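Skip to content | Home | Chapters | Instructor notes | Glossary | Search

We use cookies to remember your place in the book. Accept / Manage settings

Chapter 4
Teaching by Hand: A Morning at Skatau

Amna Sethi
2025-05-20

I've been putting off writing this chapter for a while. The first three were easy enough, all joints and motors and sensors, and you can draw those on a whiteboard. How a machine learns to do something with its "hands" is harder to get across, and every time I tried I ended up with two pages of arrows. Then Hélène Lapointe rang me in January and said Skatau was having an open day, and did I want to come along and stop drawing arrows?

So I went, and I brought my notebook and far too many questions.

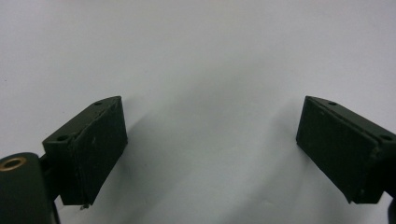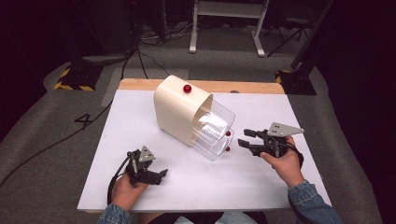 Figure 4.1. Hand-held grippers at the Skatau open day: the two fingers of a gripper (first), and a pair of grippers at a box with a clear drawer (second).

I'll admit I walked in expecting big orange arms behind glass. What grabbed me instead (sorry) was a person at a table with a gripper in each hand, working on a little cream-coloured box with a see-through drawer. I stood there much longer than I meant to. You'd be surprised how absorbing it is to watch somebody deal with a drawer when they aren't allowed to use their fingers!

Try it yourself before you read on. Get a pair of kitchen tongs for each hand and open a drawer somewhere in your house, take something light out of it, put it back and close the drawer again. If you can get hold of a paper tissue, use that. Notice what your elbows do. Notice how often you look away from one hand to check on the other. I did this in my own kitchen the night after the visit and had to stop and think about which hand should go first, a thing I have never once thought about in my life.

That awkwardness is really the subject of the chapter. When you work through a gripper you give up nearly everything a hand is good at. You've got no fingertips sliding along an edge, no thumb coming round the back. You have two pads that move together and apart, and whatever you want done has to be done with that. The nice part, from the engineer's side, is that a movement made this way is already a movement a two-fingered machine could have a go at. The person has done the translating.

Hélène introduced me to Wolfram Rothe, who looks after the Pramen project there, and I asked him the question I suspect you're asking now: how many times does somebody have to do the thing? He said that for a task with a drawer in it his team likes to have 200 good runs before they even start arguing about the results. I wrote that down and underlined it. Then he told me the longest list they'd ever kept for one job ran to 1747, and I stopped underlining.

"Good" is doing a lot of work in that sentence, by the way, and we'll come back to it in section 4.3. Wolfram's own rule is that a run is good if you'd be happy to see a robot copy it exactly, hesitations and all. Corinne Kasprzak, who was standing next to us with a coffee, disagreed with him on the spot. She wants the hesitations left in, and the small fumbles too, provided the person recovers, as she thinks a machine that has only ever seen tidy work has no idea what to do when things get untidy. They went back and forth on this for long enough that I missed the 10 o'clock talk. I still don't know which of them I agree with - on the train home I was with Corinne, and by the time I'd typed up my notes I'd drifted back to Wolfram.

A word about fingers, while we're here. Have another look at the first picture in Figure 4.1. The pads are flat and they face each other across the gap, and that shape decides a surprising amount. Flat pads are fairly forgiving with boxy things. With a small round thing, a ball or a knob, they touch it over a tiny area, and you need to come at it squarely or it will roll off to one side. We'll do the sums for this in section 4.2, and there's nothing in them worse than what you did in chapter 2.

Two terms before we get going, and I'll try to stick to them.

A demonstration is one complete go at a task by a person, from start to finish. (At Skatau they say "run". I'll use both.)

A task is what you're trying to get done, described so that a stranger could tell whether you'd managed it. "Play with the drawer" isn't a task. "Open the drawer, take out the paper, shut the drawer" is.

You'll find 34 practice problems at the end of the chapter. Most of them want only a pencil, though a few will send you back to the kitchen for the tongs. If you're short of time, do the odd-numbered ones and problem 12.

4.1 What a two-fingered hand can and can't do

Let's begin with the simplest case: one gripper, one object, and a flat table under it.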